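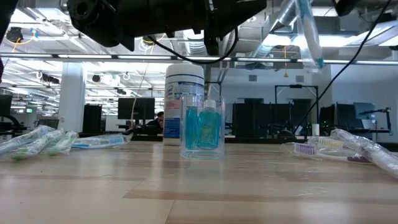

Disinfecting wipes and a packaged toothbrush.

Sponsoring the individual athlete
Handout 5, August 2018
Read before the seminar. Bring the draft agreement you wrote for handout 4.

Last time we did clubs and venues, where the sponsor gets a board, a shirt, maybe a corner of the clubhouse, and everybody more or less understands what has been bought. Individual athletes are messier, and I think a lot more fun! You're dealing with one person, who may get hurt, lose form, move to another country or fall out with the coach, and the money is often the difference between entering an event and staying home.

I'm going to stick with tennis players outside the big tours, mostly. The same thinking works for golf, squash, cycling, and (with some changes I'll come to) rowing.

Where the money goes

Students always guess equipment. Equipment is usually the easy part, as plenty of players get rackets free or at a discount well before anyone gives them cash. What eats the budget is travel, then coaching, then strings, physio and entry fees. A player who loses in the first round still paid for the flight and the room. Keep that in your head when you read a sponsor's letter offering "support with kit". Nice, but it doesn't pay for the train.

Our running case

Dalia Šimkus is 19 and plays out of the indoor courts at Slanina. She has a part-time coach, Roxana Villanueva, who also handles her paperwork. In February a heating company called Greladov offered her 4,000 for the season, to be paid in two halves of 2,000: one on signing, the other after she'd played eight events.

Look at that second half again. Played, or entered? If she enters, travels and then withdraws sick on the morning of the match, has she played? The letter doesn't say. Roxana asked, and the answer came back by phone, which is exactly the kind of answer I don't want you relying on. She wrote it up in an email the same afternoon and asked Greladov to confirm. They did, in one line. That one line is now part of the deal, more or less, and I'd like you to work out what it should have said.

Her travel costs for the first four events came to 1,938. So the first payment covered them, with 62 left over for everything else. Notice the timing problem too — she has to get through four more events before the second payment shows up. Somebody has to carry her in between, and in most cases I've seen it's the parents.

What the sponsor gets

Write this part out in plain words before you go anywhere near contract language. For Dalia it was:

A patch on the left sleeve, size to follow the event's rules.
Two posts a month on her own accounts, one of them with the company named.
One morning at the company's open day in Urnel, hitting with customers' kids.
Use of her name and picture in local advertising until the season ends.

The last one is where I'd slow down. "Until the season ends" sounds clear until you ask which season. Indoor? Outdoor? The calendar year? And what happens to the leaflets already printed? I once sat through a very long meeting over a stack of leaflets, and I wouldn't wish it on any of you. Put a date in. Then put in a second date for using up the old stock.

Conflicts

Midway through, Flamberg, a sports shop, offered her free stringing and shoes in return for a logo on her bag. No clash, you'd think, a shop and a heating firm. But Greladov's letter called them her "sole local partner". Is a shop in the next town local? Is free stringing a partnership? Half of last year's group said yes and half said no, and both halves had decent arguments, so the wording is bad.

My own preference is category exclusivity. You name the trade (heating and plumbing, say) and promise not to take anyone else in it. The sponsor keeps out its real rivals and the athlete can still get her rackets strung.

Injury and poor results

Please don't write a clause that ends the deal automatically after a run of losses. Small sponsors rarely ask for it, and when they do it's usually because they copied it from something they found online. Ask what they're worried about. Mostly they're worried the player will vanish, so offer them visibility off court during a layoff: the open day, a school visit, a short column for the newsletter. Agree on a length of absence after which both sides sit down and talk.

A note for the rowers in the room: crew sports need the club's consent, and often the federation's as well, before any logo goes on anything. Start there and do the athlete's own agreement afterward.

For the seminar

Rewrite the "eight events" term in no more than three sentences. Cover withdrawals, rained-off matches and qualifying rounds.

Draft the Flamberg agreement so that it can stand next to Greladov's. If you think it can't, write Roxana's letter asking Greladov for permission instead.

Make a month-by-month cash sheet for Dalia using the figures above, and invent nothing — where you don't have a number, leave the cell blank and write down who you'd ask for it.

Printed copies, please, one per pair. I mark in pencil and my eyes are not what they were.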